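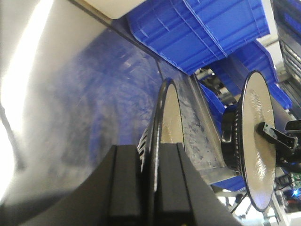 Bon, les filles du Jivel jouent leur demi-finale à la maison en mai et je ne tiens déjà plus en place. Je vous raconte un peu, parce que la saison a été longue !

On finit deuxièmes de la poule avec 19 victoires et 7 défaites. En septembre, tout le monde nous voyait lutter pour le maintien (moi la première, j'avoue).

Le dernier match contre Leltano, je ne m'en remets pas. On mène de peu à la pause, on se fait remonter, et là Salamatu Effiong claque trois tirs à trois points de suite. 92 points pour nous à la fin, notre record de la saison. J'ai perdu ma voix et une boucle d'oreille.

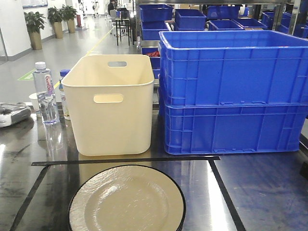

Et la défense, on en parle ? Leur meneuse n'a pas pu respirer de toute la deuxième mi-temps. Même mon père, qui trouve toujours à redire, a applaudi debout.

En face ce sera Bergmann. Elles nous ont battues deux fois cette saison, dont une chez nous - je n'ai pas digéré. Grosses au rebond, très propres aux lancers francs. Il faudra courir, courir, courir.

La salle Rustetti fait 2464 places et je la veux PLEINE. Coup d'envoi à 20 h, portes à 18 h 30. Venez en vert si vous avez, et prenez le tram, le parking est une horreur les soirs de match.

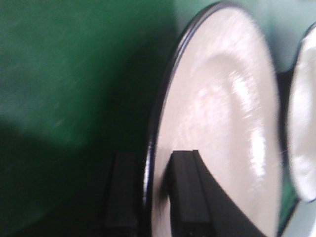 Une assiette blanche et du vert, la couleur du soir

Ah, et pour celles et ceux qui demandent : oui, le match retour est chez elles la semaine d'après. Il reste des places dans le car, écrivez-moi en privé. Par contre je chante pendant tout le trajet - vous êtes prévenus. Allez Jivel !!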